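Hand-held grippers: Grunau or Trelside for small parts?

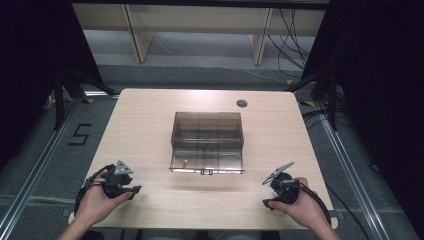 Fornlow_Lab
We are comparing the Grunau and Trelside jaws over 84 trials each. The Grunau pair completed 39 without a regrasp. The compartment box is the harder task, as its dividers leave little room beside the small orange piece. Has any member tested narrower jaws?

espinoza_bench
We have. Narrow jaws slipped more often. I would recommend Trelside.

K_Metrology
I cannot agree. Slipping is a matter of pad material, and 84 trials with one operator settles very little.

Fornlow_Lab
Noted. A second operator will repeat 50 trials with new pads.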